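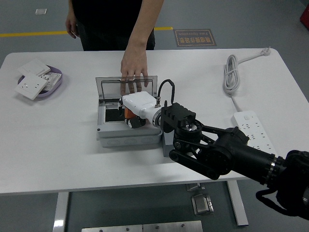

Dernière mise à jour : mai

Par Keith Katene

Le jeu de démonstrations Ditstead compte maintenant 1812 épisodes sur les 2000 prévus. Je note ici ce qui a changé dans le protocole, surtout pour ceux qui reprendront la collecte après moi.

La tâche reste la même : boîtier électrique à couvercle transparent, plaques murales dans un bac, bras piloté à distance, un opérateur debout en face pour intervenir sur la scène. Un épisode commence quand le boîtier est au centre de la table et se termine au retour du bras en position de repos. Durée maximale : 40 secondes. Au-delà, l'épisode est marqué « long » et part dans un répertoire séparé. On ne le supprime pas.

Premier changement, le couvercle. Il se rabattait parfois pendant l'approche, et la politique apprenait à hésiter à mi-course, pince ouverte. L'opérateur le retient désormais du bout des doigts, toujours par le bord opposé à la charnière. La main apparaît donc dans les observations. Weretti voulait la masquer au prétraitement ; j'ai essayé sur un sous-ensemble, les masques tremblent et le résultat est moins bon que sans rien. On laisse la main.

Deuxième changement, le désordre. La multiprise et le cordon restent sur la table, mais leur position est tirée au sort tous les cinq épisodes. Avant cela, ils n'avaient pas bougé pendant toute la première campagne et le modèle s'en servait comme repère : en décalant la multiprise d'une largeur de main, on décalait aussi la saisie. Même règle pour l'inclinaison des plaques dans le bac.

L'ombre du bras pose encore problème. Elle passe sur l'avant du plateau et sa forme dépend de l'éclairage du plafond, que nous ne contrôlons pas après 18 h. J'ai ajouté un champ « lumière » aux métadonnées, rempli à la main, avec deux valeurs. C'est grossier.

Côté étiquetage, Kushwaha découpe chaque épisode en approche, contact, retrait. La frontière entre approche et contact est fixée sur le courant des doigts, pas sur l'image : vue d'en haut, la pince cache le point de contact une fois sur deux.

Il reste à refaire la série enregistrée avec l'ancien calage de la caméra. Les fichiers sont sur le serveur Dandedska, dossier « a_reprendre ». Ne pas les mélanger au reste avant recalage.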